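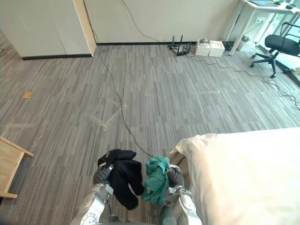 Robots on the laundry side – what changed for your crew?

linenlift
Posted July 2018

We sort and fold guest laundry for two small hotels, Ekeo and Wotitz. Management wants robots doing the garment picking by November. I supervise the folding room and would like to hear from people who already work next to them. I care less about speed than about what happens to the jobs.

pitmont_nights
We have been at it for a while at Pitmont. The robot picks the garment up and a person folds it. Picking is the part that hurt people's shoulders, so I won't complain about losing it. What we got in return is a lot of standing and watching.
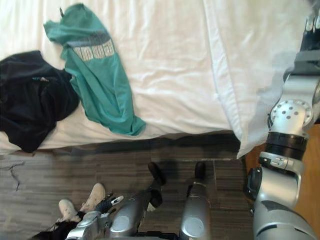

Teal tee and a black garment on the bed, one of us standing by.

The standing is harder than it sounds. You can't wander off and you can't really chat. We asked for a stool and a shorter rotation, and got both after some back and forth.

ibarra_fold
Same at Ibarra, except our hours went down. We handled 1,010 pieces in a good week by hand. The schedule was cut before anyone checked what the machine could do on an ordinary week, and then we were short.
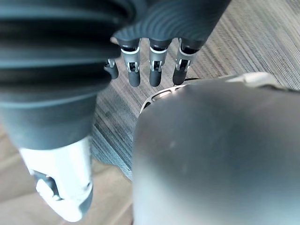

So get the staffing in writing first. Ask who answers when it stops in the middle of a shift. With us that was the folders, with no training and no extra pay.

pitmont_nights
That's a management problem. Ours did the training before the first shift and paid for it.

ibarra_fold
Sure, but linenlift has management too. I'd rather hear the bad version now.

Danica Jelínek
I train new folders. My worry is the dark clothes. People learn fabric by picking it up – you feel the zipper or a torn seam before you see it. If the first touch goes to a gripper, the folder has to check everything a second time.
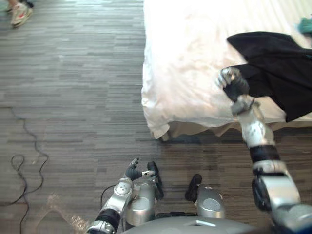

I now have new people do their first 70 pieces with no robot at all, start to finish. Some of them think it's a waste of time. I disagree, and their damage reports are better for it.

linenlift
Thanks, all. Danica, do you sign off on those 70 yourself or does the shift lead?

Danica Jelínek
Shift lead. I look at the damage reports after.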